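Resampling clutter in the two-arm kitchen set

Notes from July, mostly so I can find them again.

The policy we trained in Urnholm did well on the layouts it had seen and dropped off quickly when the non-task objects moved. Homa Rashti suggested we stop randomizing everything at once and vary only the clutter, with the target and the arm start poses held fixed. I generated 2000 simulated episodes that way, using 40 base layouts.

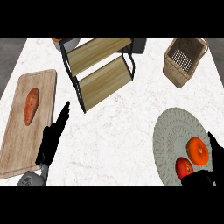
Textures stay constant within a base layout. Object poses are drawn uniformly and rejected on collision, with a limit of 20 tries before the sampler gives up and keeps the original pose. That fallback fired in 205 episodes, more than I expected. Most were layouts with a tall item near the back, where the collision mesh is a coarse convex hull and claims too much space.

I left those episodes in for the first training run. Mafalda Caldeira wants them dropped, and she may be right, but I would like both numbers before deciding.

Success on held-out layouts improved over the fully randomized baseline. Grasp timing did not change. The remaining failures are mainly the second arm closing early, and the clutter sampler has no influence on that.

Next is replacing the hulls with a proper decomposition and rerunning with the same seeds.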